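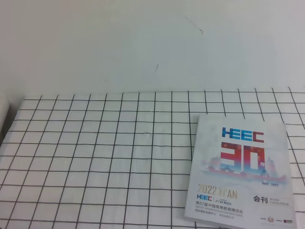 Fri 4 November

I promised a few of you I would write something about the teaching sessions once I had enough of them behind me to have an opinion, and as of this week I have done 269 of them, so I suppose I have run out of excuses. Put the kettle on, because I am not going to be brief.

For anyone who has wandered in from the bread posts, my day job since February has been showing a robot arm how to do small household things. I don't write any code for it. I sit at a desk at Jernside with a pair of handles in front of me, and when I move the handles the arm moves too, and everything it does while I am driving gets saved. Other days I switch it into the soft mode, take hold of it by the wrist and walk it through the job by hand, the way you might guide a child's hand round the letter S. Later on somebody cleverer than me feeds all of that into the learning side of things, and we see what it has picked up.

The task I have been on for most of the autumn is the booklet. It sounds like nothing. You have a booklet lying flat on a cloth, and you want the arm to pick it up, open it, turn a page or two, close it again and put it back down more or less where it came from. I have been doing this with my own hands since before I could read, and I assumed it would take me an afternoon. My first good attempt was number 88.

The trouble is the edge. A booklet lying flat on a table gives you hardly anything to get hold of, and when I do it myself I don't grip it at all, I sort of push down with a fingertip and drag until the corner lifts, and then my thumb goes underneath. I had no idea I did that until I had to do it slowly through a pair of handles. I spent a whole lunch hour picking up takeaway menus in the kitchen and watching my own thumb, which my family found very funny.

What we settled on in the end was sliding. You press lightly on the cover, draw the booklet towards you until a bit of it hangs over the front of the table, and then come in from the side and pinch it there. It is a lovely movement when it goes well, very unhurried. The pressing is the hard part, as too little and you skate across the cover, and too much and you take the cloth along for the ride. Ours is a white cloth with a grid of thin black lines on it, and I have grown very fond of those lines, because they tell me straight away when I have pulled too hard. They go wavy. If I see a ripple running away towards the wall, I stop, smooth it out and start that one again.

We have had all sorts through our hands, but the one I like best is a show catalogue from the 57th Higher Education Expo in Xi'an, with a great big red 30 on the cover and a skyline in soft pinks and blues behind it, with a pagoda and curved roofs. I set it down on the right-hand side a little bit crooked, and I do mean to. If I line everything up neatly every time (and believe me, I want to) then the arm only ever learns about neat tables. So I turn it a few degrees, or nudge it over a square or two, and I try to be as careless as a normal person coming in with the post. It is surprisingly difficult to be careless on purpose 155 times in a row!

A few things I would pass on to anyone starting out. Go slower than feels natural, but don't dither, because a dither gets learned as faithfully as everything else. I had a habit of hovering just above the cover while I made up my mind, and sure enough, when we let the arm have a go by itself, it hovered too. I went quite pink. Keep the mistakes you recover from as well. If the corner slips and you go back for it sensibly, that is a useful thing to have shown. And take your breaks, as by late afternoon my elbows are up round my ears and the page turns get snatchy.

By hand or by handles? I have changed my mind about this twice. By hand I can feel the weight and the drag of the paper, and I still go back to it whenever I am working out how a movement ought to go. But my arms are in the way the whole time, and I tire quickly. With the handles I feel much less and have to do more with my eyes, though I can keep going for longer, and I come out of it smoother. For the booklet I now do a handful by hand first thing and then move over to the handles for the rest of the day.

Next week I start on page turning properly, one page at a time and no cheating with two stuck together. I have been told to expect it to take until Christmas. I have already bought new wrist rests, and the bread post will be up on Sunday as usual.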